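Garment Care > Handheld Steamers

Print this page | E-mail to a friend

Tamiru Handheld Garment Steamer, Model 207

The Tamiru 207 is a small steamer for people who would sooner not set up an ironing board. It is meant for shirts, soft pants, curtains and other light cloth, and it works with the garment on a hanger or laid on a table. It replaces the earlier Tamiru, which had a smaller tank and a power cord many customers found too short.

The tank holds 182 milliliters. One filling is enough for two or three shirts, or a pair of pants with some left over. The tank pulls off from the back of the handle and is filled at the tap. Plain tap water is fine in most places. If your water is hard, use distilled water or descale the heater once a month.

Empty, the steamer weighs 490 grams. The trigger can be locked for continuous steam, which is easier on the hand when you are doing curtains.

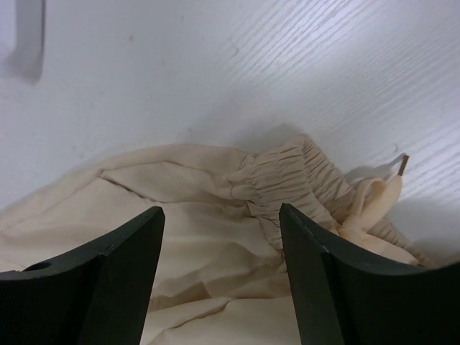
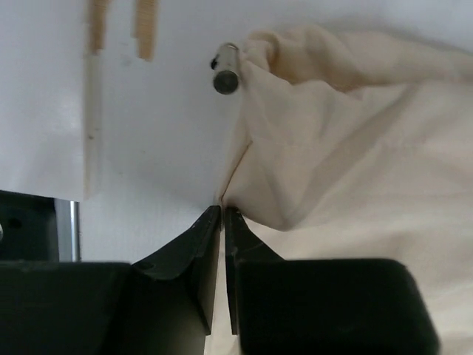
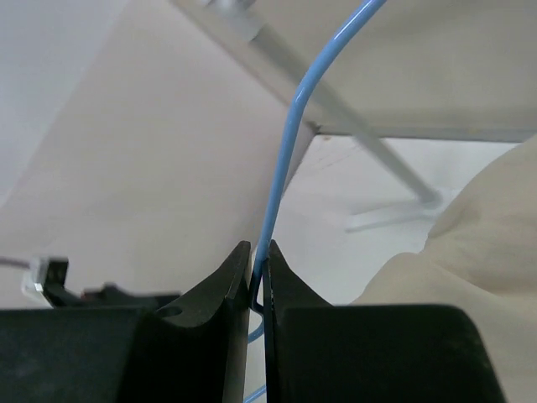
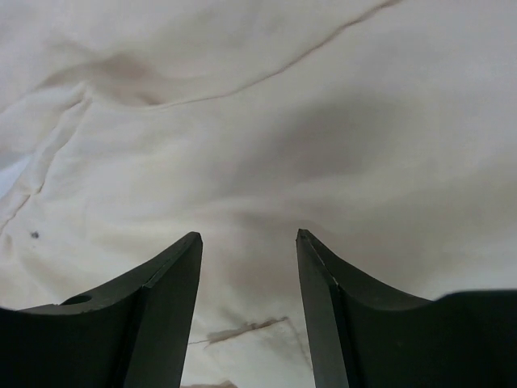 USE AND CARE

Fill the tank to the line and push it back until it clicks. Plug in the steamer and wait for the light on the handle to stop blinking. Point the head away from you and press the trigger a few times before you start. The first burst can carry drops of water that leave marks on silk and on some rayons.

On a hanger, start at the top and work down slowly, pulling the cloth straight with your free hand. Keep that hand below the head. On a table, put a folded towel under the garment. Steam can lift the finish on varnished wood, and it will soften the glue in some cheaper tabletops.

Brushed and napped fabrics should be steamed from the wrong side where possible. Let them hang for a few minutes before folding. Seams and waistbands take longer, and the clip-on brush helps there. The steamer will not put a sharp crease in dress pants. For that you still need an iron.

Empty the tank before putting the steamer away. Do not wrap the cord around the head while it is hot.

WHAT COMES WITH IT

Steamer with tank, clip-on fabric brush, door hook, cotton storage bag, printed instructions. The heat-proof glove is sold separately by Zavemora and fits either hand.

ORDERING

In stock. The 207 carries a warranty of 18 months from purchase, covering the heater, pump and trigger. Brushes and bags are not covered. The new tank does not fit the earlier model, so please check the number under the handle before ordering spares. Questions about parts go to Sumeya Workneh at the service desk.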